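The boring episodes are the good ones
15 May 2024

I've spent most of this year collecting demonstrations for a robot arm, and I've come round to an opinion that gets me funny looks at lunch. We throw away far too much. I think the clumsy recordings, the dull ones and the ones with too much stuff on the table are worth more than the lovely clean ones everybody puts in their slides.

A bit of background. Our project is called Rekodel, and the job is everyday tabletop tidying, cables mostly. One of us drives the arm by hand, the camera at the wrist records what the gripper is getting up to, and each go is saved as an episode. We have 3,634 of them now. I drove a fair chunk of those myself and my shoulders would like it noted.

In February we did what everyone does and had a big clean-up. Manju Solanki and I sat down with a packet of biscuits and marked every episode keep or bin. Anything with a hesitation went in the bin. So did anything where the driver missed and had another try, and anything where the background was a mess. It felt great! The set we ended up with was beautiful to watch, every reach smooth, every grasp first time.

The model we trained on it was a snob. It was fine so long as the world behaved, but if it came down slightly to one side of a plug it just carried on closing on nothing, lifted, and moved along as though it had done the job. Well, of course it did. We'd cut out every single bit where a person got it wrong and put it right, so where was it supposed to learn that from?

Kuldeep Vishwakarma (who'd been against the clean-up from the start and was very decent about not saying so more than twice a day) pulled 188 episodes back out of the bin and mixed them in. The next model wobbled more. It also stopped, backed off and tried again, which is what I do when I'm fishing behind the telly for the right lead.

Clutter is the other half of my grumble. There's a school of thought that you start on a bare table with one object and add things later, once it "works". I used to believe that. My trouble with it is that later never comes, there's always a deadline, and you end up with thousands of examples of a table no human being has ever owned. A power strip in real life has things plugged into it, and those things have leads that wander off between other things.
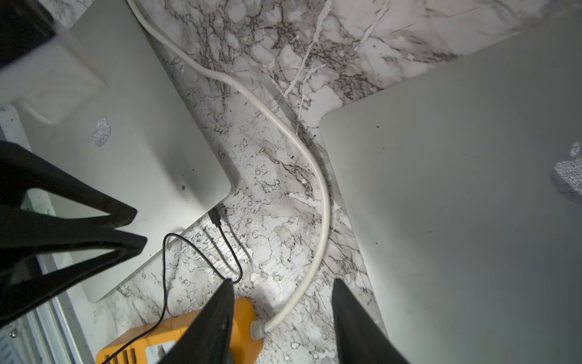
What I'd do with your table

Leave it alone, basically. If there are two laptops on it, let there be two laptops. White cable on pale marble patterning is a rotten thing to pick out, all those veins and shiny patches, and I'd want plenty of it. Same goes for a black lead looping about near black fingers. I'd much sooner the model met that in training than on somebody's kitchen worktop.

I'm not saying keep everything. We had 11 episodes where the recording had frozen halfway through, and those can go in the sea. I'd also want the driver to be trying, because a tired person drives badly in a way that teaches nothing. We swap over more often than we used to and I think it shows.

But when you next sit down with the keep and bin buttons, have a think about what you're calling a bad example. Was it wrong, or was it just ugly? I still wince at my own ugly ones. Kuldeep has one of mine saved where I go for the same plug four times, and he plays it to new starters.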